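Witetent Blocks

Welcome to the Witetent block notes! This text covers the red and dark green blocks, the gray bin they live in, and the ways they end up lying once they're in there. If you like piles, leaning things and corners, you're in the right place.

What's in the set

Long blocks in two colors, red and dark green, and one big rectangular bin with sloping walls. The full collection has 1000 layouts, each one a fresh arrangement of the same kind of block. Pui-shan Chou wrote the first layout list and Shuk-fan Fu did the labels.

Why long blocks

We started with cubes and got bored fast. A cube lands flat and that's about it. A long block can lean on a wall, lie along its neighbor, wedge into a corner or make a narrow V with another one – and every one of those is a different little puzzle when you want to lift it out again. We love the V's. They get their own tag.

The bin is well used and it shows. We thought about repainting the inside and decided to leave the scuffs alone, and I'm still happy with that choice (the sloping walls are where the best leaners turn up!).

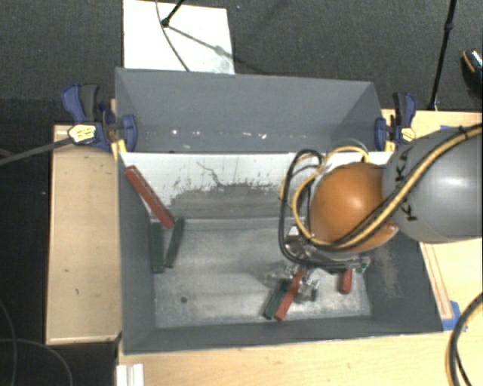

Shuk-fan Fu would like it noted that "touching" and "parallel" are separate tags, and that two blocks can be parallel with a gap between them. Please don't merge the columns, however tempting it looks.

Labels

color: red or green
rest: flat, leaning, on another block
near: wall, corner, open floor
pair: V, parallel, crossed, none
touching: yes or no

A block that is mostly hidden still gets a row. Fill in what can be seen and put "unsure" for the rest.

Known gaps

56 layouts have no pair tag yet. Crossed pairs are rarer than we'd like, and there are no layouts with only one color. More crossed pairs are planned for August – send us your favorite arrangements and we'll try them!

Versions

Version 2, July 15, 2026: the touching column was added and the corner tag was split off from wall.
Version 1: color, rest, near and pair only.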